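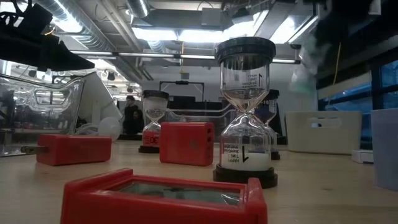
Sand timers and the red boxes on the table. The tall one is the one-minute.

Posted by Bastien Marty on a Thursday in October
Filed from Gilport

I have been using sand timers at home since the spring and a couple of people asked which ones, so I'll write it down once.

It started with my phone. I would set a timer for the tea, pick the phone up when it rang, and still be holding it a quarter of an hour later. A shop in Brovuleck had a shelf of hourglasses marked down and I bought one for the kitchen. Then I went back for more.

The one I use most is the tall one with black ends and white sand. It says "HAPPY TIME sandglass" and "1 minute" on the glass, with a big numeral 1. The lettering is printed twice, once each way up, so you can read it whichever end is on the table. I like that more than I expected to. One minute is good for rinsing rice and for the stretch my physical therapist gave me, which I do twice on each leg.

The small one has a red label with a 30 on it. I use it for brushing the bottom teeth on one side, then flip it and go on to the next part. It is light and gets knocked over if you keep it near the sink, so it lives on a shelf now.

The dark blue one was the last I bought. I picked it for the color. It goes on my desk when I'm answering mail, and when the sand is down I get up and look out the window.

Are they accurate? Close enough for me. I ran the tall one against the clock on the stove and it was off by about 2 seconds. I did it again the next morning and got a different answer, so part of that is me being slow to look up. If you are baking something that matters, use the oven timer.

A few things I have learned about keeping them. Turn them over by the ends and leave the glass alone. Don't put one on the windowsill over the radiator — I had a cheap one there all last winter and the sand began to stick. If the sand stops in the neck, tap the base with a finger. Shaking it does nothing good.

The red plastic boxes I am still sorting out. I want everything off this table by the weekend because Daza is bringing her sewing machine over and needs the whole width of it. The timers will go back to their places and the boxes will go in the hall closet until I decide.

I have my eye on a longer timer for reading. The shop had one in a wooden stand but the price was silly.

We use cookies to count visits to this blog. By continuing to read you accept this. Accept | Settings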